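Plorkholm Forums > Workshop and Storage > Key control

Split rings vs tagged bar for shared keys

dratent_kev
Post 1, Nov 14, 2023
We are moving the stores keys off numbered hooks. The plan is one bundle per area, colour tags, split rings on a common holder. Has anyone run this for a full year?

hexbolt20
Post 2
Yes, since January. Bundle as it stands:
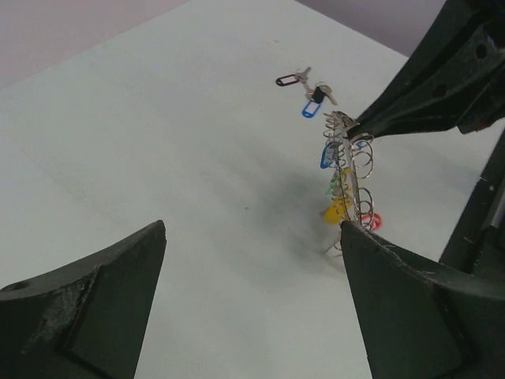
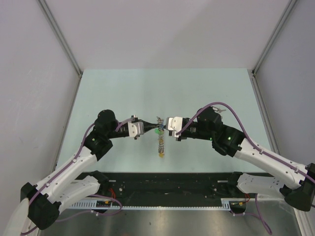 Rings are plain split rings, bought loose and fitted by hand. The weak point is ring density, not the tags. With small links packed closely together between the green and yellow tags, any ring in that stretch is slow to isolate, and opening one with a thumbnail is unpleasant. I would leave more space per colour.

grudia_stores
Post 3
Disagree on colour. Four colours cover four areas and then you are stuck. We have 20 areas and went to stamped numbers.

hexbolt20
Post 4
Four is enough here. Numbers need a lookup sheet — colours do not.

grudia_stores
Post 5
Until someone who is red-green colour blind signs out the set. Stamp the tags as well.

tannous_m
Post 6
Agree with stamping. Also fit a heavier ring for any key in daily use. Light ones open up under load and the key drops off.

dratent_kev
Post 7
Noted. Will order heavier rings and stamp both sides. Does anyone have a part number for a longer holder?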